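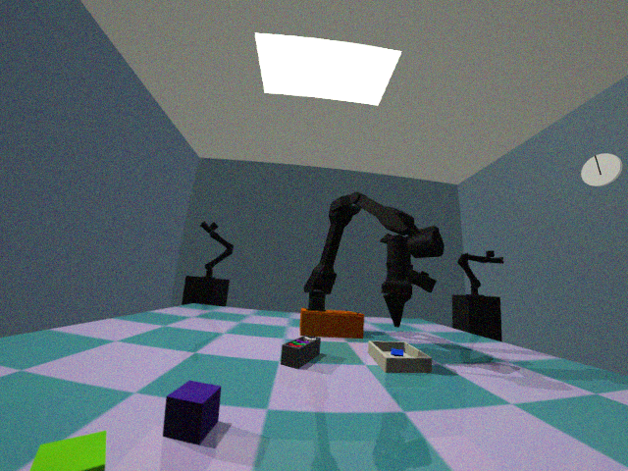

Chilling the Ellonstead Carignan - how cold do you go?

Forum: Reds > Serving and Storage

corkdorkmarin
Joined the mailing list last year and my first six bottles of the Ellonstead Carignan finally showed up. Opened one on Friday with pizza and wow, I was not ready for it! Sour cherry, cranberry, something like dried orange peel, and a kind of dusty, herby thing at the end that made me keep going back to the glass. I had it at kitchen temperature for the first hour and then, because it's still hot here in September, I stuck the bottle in the fridge and forgot it until dessert. It was a different wine. Tighter, brighter, all that cherry pushed up front, but the herbs had gone missing.

So now I want to do it properly with bottle two. How cold do you all serve this kind of red? And do you cool the bottle, the glass, or both?

pressfraction
Welcome to the list! That wine is a joy. I pull it from the cellar at 55 degrees and pour right away. By the time you're halfway down the glass it has warmed up enough to show you everything, and you get to taste the whole trip. Straight out of a kitchen fridge is too cold for me. The tannin goes hard and the finish gets short, which sounds a lot like what you found with the herbs.

Cool the bottle, leave the glass alone.

zinfanatic_lou
Going to disagree with pressfraction, in a friendly way. 55 is fine for the regular bottling but the Bhutto Block is another animal. It's the old section up top, 4000 feet if you believe the back label, and the wine is darker and chewier. I had the two side by side at the shop in Gralport and the Bhutto needed to be a good bit warmer before it said a word. Cold, it was all bark and black tea. Thirty minutes later there was plum and pepper everywhere and people were asking if it was the same bottle.

corkdorkmarin, which one do you have?

corkdorkmarin
Regular bottling, I wish I had the other! They only made 315 cases of the Bhutto and it was gone before I found the email.

pressfraction
Lou, I'll give you the Bhutto Block. I only ever drink that one in the winter with a roast, so the question never comes up at my house. For the regular bottling I stand by cellar temperature.

mrs_lees
I'm going to stick up for properly cold. My husband and I have been drinking the regular Carignan out of the ice bucket all summer and we love it. Fifteen minutes in ice and water, then out. Yes you lose some of the dusty side, but what you get is this crunchy, thirst-quenching red that goes with grilled shrimp, corn, tomato salad, potato chips, whatever is on the table. Not every bottle has to give up all its secrets! Some nights I want refreshment and this has the acid for it.

zinfanatic_lou
Fifteen minutes in ice and water is hardly freezing, though. You're probably landing pretty close to pressfraction. It's the overnight fridge that does the damage.

mrs_lees
Maybe so! I've never put a thermometer in it. I do like it colder than most of my friends do, and they tell me so.

tuleycreek
Has anyone tried holding it in one of those little Tekeck cabinets? I bought the small one for whites and there's a top shelf that runs warmer than the rest. My Carignan has been living up there and it comes out right where I like it. Only trouble is the tall-shouldered bottles scrape the rack and I've torn two labels.

pressfraction
I have the same cabinet. Take out every other rack and lay the bottles nose to tail. You lose some room but the labels survive. And check that top shelf with a glass of water and a kitchen thermometer - mine reads 2 degrees warmer than the display says, and it wanders more when the door gets opened a lot.

tuleycreek
Doing that tonight, thank you!

vatroomvince
Nobody has brought up air yet, so I will. I don't think the herbs went missing because of the fridge alone. That bottle had been open for an hour or more and then sat half empty. With the younger vintages I find the first pour smells like fruit candy, then the savory stuff comes up, then it dips for a while before it settles down. I'd try cooling the bottle before you open it and see if you get the same result. If you do, I'll happily eat my words.

zinfanatic_lou
I like this. Same wine, one glass poured cold and one left out on the counter, both from a fresh bottle. Somebody with more than six should volunteer.

mrs_lees
I have a case and a half and a sister coming to stay. Say no more!

corkdorkmarin
You people are wonderful. I asked the winery too and got a lovely long email back from Dehua Tang, and was told it was fine to share the serving part here. Pasting it in below for anyone else who got their first allocation.

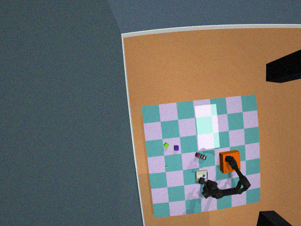 Dehua Tang: We taste the Carignan at every temperature you can think of, because people are going to drink it on porches, in restaurants, and out of coolers. My own preference is 13 Celsius for the regular wine, poured into a medium glass with plenty of room left at the top. The Bhutto Block I would open an hour ahead and serve a little warmer. If it comes out too cold, please don't put it near the stove. Hold the bowl of the glass in your hands and talk to somebody for a few minutes. And if you like it over ice with a slice of orange in August, I promise I won't be upset.

mrs_lees
Over ice with orange!! I feel so vindicated.

pressfraction
13 Celsius is 55 and change in our money. I'm printing this out and putting it on the cellar door.

zinfanatic_lou
And "a little warmer" for the Bhutto, let the record show. Nice to see a winemaker being so relaxed about it. I've been lectured in tasting rooms for less.

vatroomvince
Still want the side by side. An hour open for the Bhutto tells me air matters at least as much as the thermometer does.

mrs_lees
Okay, report from the back deck. Two fresh glasses from one bottle, my sister pouring so I couldn't cheat. The cold one had more cherry and a snappier finish. The counter one had more of the herbs from the very first sniff, so I think that part is temperature after all, sorry Vince. But we left the cold glass alone until it warmed up and the herbs came in stronger than they ever were in the other one! No idea what to make of that. We finished both.

vatroomvince
Words eaten, mostly. That last bit is going to bug me all week.

corkdorkmarin
I love this so much. Opening bottle two with roast chicken, cooled before the cork comes out, medium glass. Does anyone bother with decanting the regular one, or is that overkill?

tuleycreek
Overkill for me. It does throw a little sediment, so stand it up in the morning and pour the last glass slowly.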